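26 April 2019

Darkroom, film notes. Writing this fast before I forget which tank was which.

**Erach rolls, batch for Valbona**

Valbona Hodžić dropped off 5 rolls from the family session at the lake house. All 400 speed color, 120, shot on the Vukčević with the 80mm. She rated everything at 200 and wants it processed normal, no pull. Wrote NORMAL on every bag in red because last time I pulled one and had to call her and eat it.

Rolls 1 to 3 done this morning in the Drosomham C-41 kit. Fresh mix, one liter. Developer at temp when I poured, drifted low by the end of roll 3, water bath too shallow again. Need the deep tub. Negs look fine on the light table, nice and dense, good separation in the shadows. Roll 2 has a thin streak along the edge of the last two frames. Light leak in the back, I think, not mine. Same spot on both, on the hinge side. Tell her to get the seals looked at before the next wedding.

Rolls 4 and 5 still in the fridge bag. Doing those tomorow with the deep tub.

**Undent squeegee**

Tried the Undent on roll 1 only. No. One long scratch down the rebate, just missed the picture area. Went back to photo flo and two fingers for the rest. Anybody who wants the Undent can have it, it's in the drawer under the enlarger.

**B&W test, for the portrait nights**

Stand development again, the 1+100 one. Full hour, 30 secs gentle at the start, one swirl in the middle. Bromide drag on the sprocket side, can see it clear as day under her chin in the window-light portrait. The skin tones are lovely otherwise. Highlights on the white blouse held all the way. Next try is semi-stand, a swirl at each quarter, same dilution. If the drag is still there I give up and go back to regular agitation, clients don't care what I call it.

Exposure notes for the test roll:

- window portrait, metered shadow side, opened nothing. Good
- same, one stop over. Better
- same, two over. Prints easier than I figured, hair goes a bit chalky
- hallway, hand held, too slow. Blur. My fault

So one over from here on for indoor portraits. Put it on the card taped to the meter.

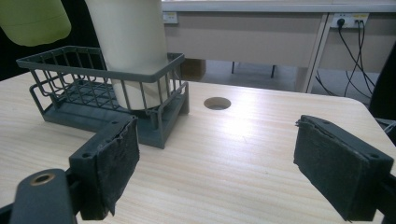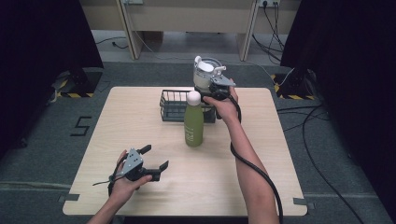
**Scans**

Scanned rolls 1 and 2 flat, 3000 ppi. Overkill for what she needs (album plus one big print for the grandmother) but I'd rather have it once. Holder is still bowing the film in the center, so the middle of frame 7 is soft and the corners are crisp. Flipped it emulsion down and it's better, then mirrored in software. REMEMBER to mirror. Sent out a whole family with their hair parted on the wrong side once and the mother noticed before I did.

Color: greens are going yellow in the grass shots. Took the profile down a little, warmed the skin back. Saved as lake_v2. Don't use v1, will delete when I'm sure.

Dust is bad. Two cans of air gone this week. Running the shower hot for a few min before hanging helps, the bathroom rolls were way cleaner than the ones hung in the hall.

**Chemistry log**

- C-41 developer: 3 rolls through, bottle marked. Stopping at 8, kit says more but the color goes off and I can see it in faces first
- blix: same count, smells normal
- stabilizer: foamy, mixed it too hard. Let it sit
- B&W fixer: clip test cleared slow. Dump after the next roll
- stop: turning purple at the bottom, replace

**Printing**

Made one 8x10 from the kids-on-the-dock negative from last fall, the September one. RC paper, grade 2.5 filter, 21 seconds at f/8, burned the sky a bit more with the card. First test strip was way flat, had the wrong filter in, the 1 was sitting in the drawer where the 2.5 goes. Whoever files these, numbers face UP please.

Second print is the keeper. Little brother is mid-blink but it's the best of the lot, everybody else is laughing for real. Mom picked it off the contact sheet before I could say anything. Third has a bit more contrast, kept it for the window display. Spotted the sky with the 00 brush, two hairs and a drying mark. Spot tone a hair too warm, only shows if you tilt it.

**To do**

- deep tub, rolls 4 + 5
- call Valbona re: light seals, also ask if she wants borders left on
- order fixer, stop, negative sleeves (the 120 ones, NOT 35, I have enough 35 for life)
- recheck the safelight, coin test. Edges of the RC looked gray to me, could be old paper
- semi-stand roll, same window, same time of day if the weather plays along
- fix thermometer clip or just buy one
- clean the glass carrier, there is a fingerprint on it and it's probly mine

Left the dryer plugged in, going back down.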